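Apples in the fridge or on the bench, and how to stop them going floury?

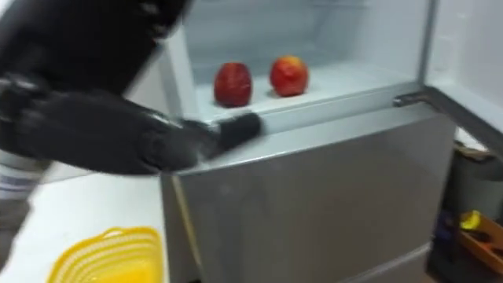 Posted by sterkstead_kitchen, April 15, 2025

I moved to a smaller flat and the kitchen came with a fridge already in it, which I am still learning. In my old place the fruit was in a bowl and I never thought about it. Now the bench is short and the white countertop goes directly up to the side of the fridge, so I have started to put the apples inside. At present I have only two red ones in there, side by side on the white shelf with a small gap between them, and nothing else is in that compartment. I did this because my mother always said that apples must not touch each other. Is it true, or is it only for the people who store boxes of them for the winter? Also I would like to know if it is better to use the crisper, and if a bag is needed. The last apples I bought were crisp on the first day and after less than two weeks on the bench they became floury, like eating wet cardboard. I paid about 89 cents for each one so it is not a tragedy, but I am sorry to put them in the compost. The fridge has a dial from 1 to 5 without any degrees written, and the manual is lost. I keep it at 3.

I have looked at other topics here but most of them are for people with a tree in the backyard. I buy maybe six apples at one time, at the Flollard market.

Wuden
416 posts

Fridge. Always fridge. Bowl on the bench is for looking at.

pathirana_preserves
3000+ posts, regular member

Welcome to the site. I will try to take your points in order, and please forgive my English where it is stiff.

The gap between the apples. Your mother is right for long storage. When people put apples away in autumn they wrap each one in newspaper or leave some space, so that one rotten apple does not spoil its neighbour. For a few apples which you eat in two or three weeks, it makes no difference if they touch. More important is that you look at them when you take one. If there is a bruise or a soft brown spot, eat that one first or cut it up for porridge.

The place in the fridge. An open shelf is fine for some days. The trouble is that the air in a fridge is dry, and an apple on an open shelf slowly loses water through the skin. You will see it first near the stem, where the skin becomes a little wrinkled. In the crisper it goes slower. If you have no crisper, or it is full, use a plastic bag with some small holes. I make the holes with a fork. Do not close the bag tightly, or you will have drops of water inside and then mould.

Floury apples. This is mostly from warmth and age. On the bench in a warm kitchen the apple continues to ripen quite fast and the flesh goes soft and dry in the mouth. The fridge slows it down very much but it cannot repair an apple that is already floury. It also depends on the variety. Red Delicious goes floury quickly with me, Pink Lady and Granny Smith stay firm much longer. At the end of summer you sometimes get fruit which has already spent many months in cold storage, and then you cannot do much at home.

The dial. The numbers do not mean degrees. On most fridges a higher number is colder, but not on all. Buy a cheap fridge thermometer, stand it in a glass of water on the middle shelf and read it the next morning. You want something between 1 and 4 degrees. If it shows zero or less, turn the dial one step warmer, as apples that freeze become brown and mushy when they thaw.

One more thing to be careful with. Apples give off ethylene gas and this makes other things ripen or spoil faster. While they are alone in the compartment you have no problem. When you do a bigger shop, keep them away from lettuce, broccoli, cucumber and carrots. My carrots turned bitter one June and it took me a long time to understand that the apples in the same drawer were the reason.

Do not wash them before you put them away. Wash when you eat.

sterkstead_kitchen

Thank you very much to both. I will get the thermometer this weekend and make the bag with the fork holes. I did not know about the carrots, mine are usually at the bottom, so I will keep them separate from now. Do pears follow the same rules?

pathirana_preserves

Nearly. Leave hard pears on the bench until they give a little near the stem when you press with the thumb, then into the fridge and eat them within a few days.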